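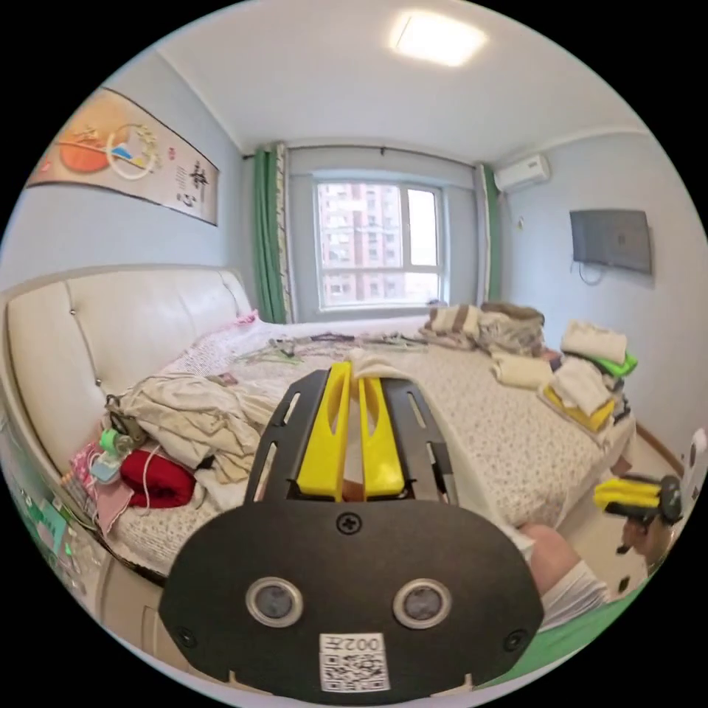 Gripper Pair Gets Its Screws Checked

3/11/26. Kidow's hand-held grippers fold laundry all day and complain about it by drifting out of line. Arlo Tran, who looks after them, has put the upkeep on paper, and it runs to 47 lines, 6 of them concerning lint.

Before each session the yellow fingers are closed and checked for an even gap, the mounting screws are snugged by hand, and the two round sensor windows get a dry cloth. "People love to use their sleeve," Tran said. "The sleeve is how we got the lint section."

Fingers are swapped after 700 closings, or sooner if Francine Paquette has been folding towels. She disputes this.

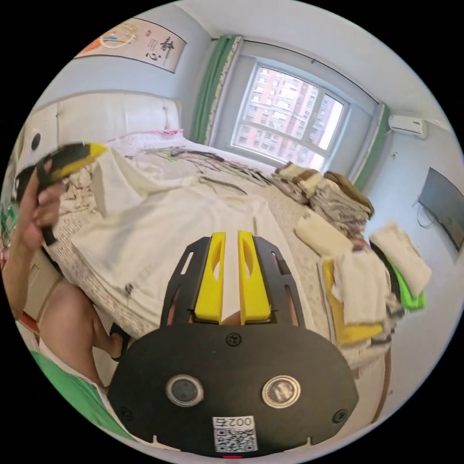

Spare Parts

Replacement fingers have been on order from Rusora since January. Three have arrived, and they go on in pairs.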